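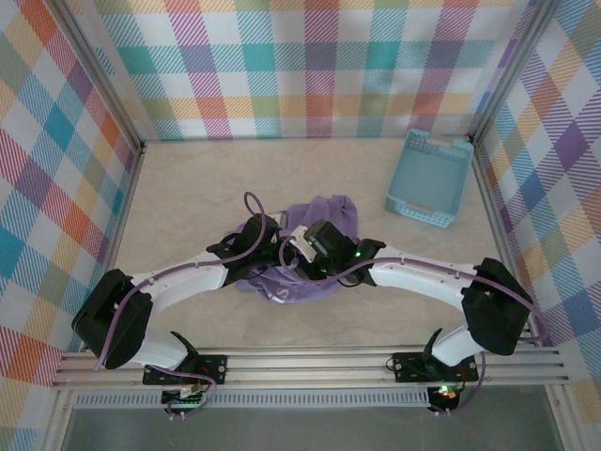

Rosine reckons you should never fold a T-shirt on a day you're cross, and that anyone who folds at all when there's a perfectly good wardrobe rail going spare wants their head looking at. She left that under my last post on the airing cupboard and I've been arguing with her in my head ever since, mostly while standing over the ironing board.

So, T-shirts. Specifically the lavender sort that ends up in a heap with one letter of the writing poking out of the folds. An S, in this case. I'm very fond of a lavender T-shirt (they go with jeans, they go with grey, they hide toothpaste rather well) but a crumpled heap of one is a miserable thing to start from. Where's the neck? Which bit is a sleeve? I used to grab any old corner and shake, and half the time I'd be holding it by the hem with the whole lot upside down.

What I do now is hunt for a shoulder seam. Seams are thicker than the rest so you can find them with your fingers, even with the telly on. Get one, run along to the collar, carry on to the other one, then lift and give it a good flap! Lay it face down on something flat. I do mine on the bed, though the floor is better if your knees are up to it, as a duvet just swallows the sleeves.

Then it's sides in, sleeves back on themselves, and fold up from the bottom. I do 2 folds for a drawer and one more if it's going in a suitcase. The print ends up on the front, so you can see which shirt it is without pulling out the entire pile, and that alone has saved me so much grumbling in the mornings.

Dolores Thibodeaux swears by rolling and sent me a long message in June about how many she'd fitted into her Fodus drawer. I did try it. They looked lovely for an evening, like a tray of buns, and then I took one from the middle and the rest sagged over. Back to folding.

I've also bought a set of drawer dividers from Nenatness, 8 in the pack, which are a bit flimsy but they do stop the stack sliding about when you shut the drawer with your hip. The long ones are 440 mm and my drawer is not, so two of them have had a trim with the kitchen scissors. Don't look too closely at the edges.

Next job is the sock basket, and Rosine, I'm leaving the comments open for you. If you've got a way of hanging socks on a rail I'd love to hear it.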